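Killport – Edição Completa (PC, mídia física)

Início > Jogos > PC > Ação tática

Desenvolvimento: Popescu
Distribuição: Vilia
Gênero: ação tática em primeira pessoa
Modos: campanha individual, cooperativo, multijogador on-line e em rede local
Idioma dos textos: português, inglês, espanhol, romeno
Idioma das vozes: inglês, com legendas em português
Estado: novo, lacrado
Preço: R$ 199
Disponibilidade: em estoque

Sobre o jogo

Killport é um jogo de ação tática ambientado em Brollham, uma cidade portuária que vive do contêiner e do contrabando. O jogador comanda uma equipe contratada por uma seguradora marítima para descobrir o que aconteceu com uma carga desaparecida. A campanha começa no cais velho e vai avançando para dentro da cidade, passando pelo pátio ferroviário, pelo mercado de peixe e pela refinaria.

A Edição Completa reúne o jogo original, a expansão Maré Baixa e todos os mapas multijogador lançados depois. O conteúdo já vem gravado na mídia. É preciso conexão com a internet na primeira instalação, para ativar a chave e baixar a última atualização. Depois disso a campanha funciona sem conexão.

Cada missão pode ser feita com aproximação silenciosa ou por confronto direto, e o jogo deixa mudar de ideia no meio do caminho. O alarme não encerra a missão. Os guardas pedem reforço pelo rádio, fecham portões e trocam de rota, e a equipe precisa achar outra saída. Munição e curativos são limitados e não reaparecem entre uma área e outra.

Campanha

A campanha principal tem 10 missões. Quatro delas podem ser jogadas em qualquer ordem, e a ordem escolhida muda o equipamento disponível no trecho final. A expansão Maré Baixa é acessada pelo menu principal e não exige que a campanha tenha sido terminada, mas os personagens são os mesmos e a história continua de onde a outra parou.

São três níveis de dificuldade. No mais alto, o mapa não mostra a posição dos inimigos e só é possível salvar nos telefones públicos espalhados pelas fases. O nível pode ser reduzido a qualquer momento, mas para aumentar é necessário reiniciar a missão.

O cooperativo permite que um segundo jogador entre na campanha em qualquer ponto de controle. O progresso fica salvo apenas para quem abriu a sala. 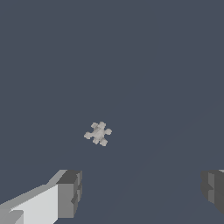
Drita Kolev: joguei a campanha inteira em cooperativo com meu irmão e essa história do progresso só ficar com o dono da sala incomoda bastante. Ele teve que refazer o pátio ferroviário sozinho. Fora isso o jogo é muito bom, a fase do mercado de peixe no difícil me tomou uma tarde. Só achei o manual fino demais, a parte dos comandos de equipe merecia mais explicação.

Resposta da loja: o salvamento compartilhado não existe nesta versão. Quem quiser manter os dois progressos pode alternar quem abre a sala a cada missão. Os comandos de equipe estão detalhados no tutorial, em Extras > Treinamento, que não aparece no menu até a primeira missão ser concluída.

Multijogador

As partidas on-line aceitam até 12 jogadores, divididos em duas equipes. Os modos incluídos são:

Cais: as equipes disputam o controle dos guindastes. Quem controla um guindaste pode mover contêineres e abrir ou fechar passagens.

Carga: uma equipe escolta um caminhão e a outra tenta pará-lo. Os lados trocam na metade da partida.

Turno da noite: sem reaparecimento, rodadas curtas, iluminação reduzida.

Treino: contra adversários controlados pelo computador, com qualquer mapa e sem conexão.

A rede local continua funcionando sem servidor. Basta que todos tenham a mesma versão instalada. Um dos computadores abre a partida e os demais a encontram na aba Rede. Se ela não aparecer na lista, o endereço pode ser digitado manualmente.

O servidor dedicado vem na mídia, na pasta Servidor, e pode rodar em uma máquina separada, sem placa de vídeo. A configuração é feita por arquivo de texto. O modelo incluído traz comentários em inglês e a tradução está no site da Vilia.
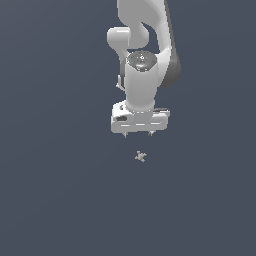
O bate-papo por voz é opcional e vem desligado. Para ativar, entre em Opções > Áudio e escolha o microfone antes de entrar na sala, pois a troca de dispositivo durante a partida não é reconhecida. O bate-papo por texto pode ser restrito à equipe ou desativado por completo.

Partidas ranqueadas exigem conta gratuita na Vilia. Para as demais não é necessário cadastro, só um apelido.

Controles e acessibilidade

O jogo aceita teclado e mouse ou controle. Todas as teclas podem ser remapeadas, inclusive as do menu. No controle, a disposição dos botões pode ser invertida para canhotos.

As legendas têm três tamanhos e fundo opcional. Há identificação de quem fala e indicação escrita de sons fora da tela, como passos e portas. As cores das equipes podem ser trocadas para os tipos mais comuns de daltonismo. O balanço da câmera ao correr pode ser desligado.

A opção Segurar/Alternar vale separadamente para mirar, agachar e inclinar.

Editor de mapas

O editor é instalado junto com o jogo, mas abre como programa à parte. É o mesmo usado pela Popescu nas fases multijogador, com todos os objetos de Brollham na biblioteca. Não é possível editar as missões da campanha.

Os mapas prontos podem ser publicados na galeria da Vilia ou passados de mão em mão como arquivo. Em janeiro a galeria chegou a 1.283 mapas publicados por jogadores. Dá para filtrar por modo, tamanho e nota.

Mapas criados na versão original do jogo abrem na Edição Completa, mas a iluminação precisa ser recalculada. O caminho inverso não funciona: um mapa salvo na Edição Completa não abre na versão antiga.

O editor importa modelos externos nos formatos mais usados. Modelos muito pesados deixam a partida lenta para todos os participantes, e o próprio editor avisa quando o limite recomendado é ultrapassado. Convém reduzir a malha antes de importar e fazer a colisão com formas simples.

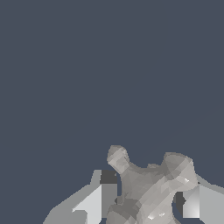 Objeto cinza-claro facetado, em computação gráfica.

Texturas importadas são convertidas na hora de salvar. Se a cor ficar lavada depois da conversão, verifique se o arquivo original não está em modo indexado.

Conteúdo da embalagem

Discos de instalação
Chave de ativação impressa no verso do manual
Manual em português, em preto e branco
Mapa dobrado de Brollham, impresso dos dois lados
Cartão com o código da trilha sonora em formato digital

A caixa é de papelão com luva externa. A luva pode chegar com pequenas marcas de transporte, que não são consideradas defeito quando o lacre interno está intacto.

Requisitos

Sistema operacional de 64 bits, leitor de discos e placa de vídeo dedicada. A tabela com os modelos testados está na contracapa da caixa e também na página de suporte da Vilia. Notebooks com vídeo integrado abrem o jogo, mas a distribuidora não presta suporte a essa configuração.

Quem não tem leitor pode usar só a chave e baixar os arquivos pela página da Vilia, na opção Já tenho uma chave.

Perguntas frequentes

Já tenho o jogo original. Posso comprar só a expansão?
Em mídia física, não. A Maré Baixa avulsa é vendida apenas por download, diretamente pela distribuidora.

Meu progresso antigo é aproveitado?
Sim, se o jogo original estiver instalado no mesmo computador. A importação é oferecida na primeira abertura. Estatísticas das partidas ranqueadas ficam na conta e não dependem da instalação.

A chave pode ser usada em mais de um computador?
Pode ser instalada em vários, mas só um pode estar conectado por vez. Para jogar em rede local cada participante precisa da própria chave.

Posso revender depois?
A chave fica vinculada à conta em que foi ativada. Se nunca foi vinculada a uma conta, pode ser transferida junto com a caixa.

Envio e troca

Pedidos confirmados até as 14h são despachados no mesmo dia útil. O código de rastreamento segue por e-mail.

Produtos lacrados podem ser devolvidos dentro do prazo legal. Após a abertura do lacre interno, a troca é feita somente em caso de defeito na mídia, pelo mesmo título. Guarde a nota fiscal e envie uma foto do disco com a mensagem de erro exibida na instalação.

Avaliar este produto | Perguntar ao vendedor | Adicionar ao carrinho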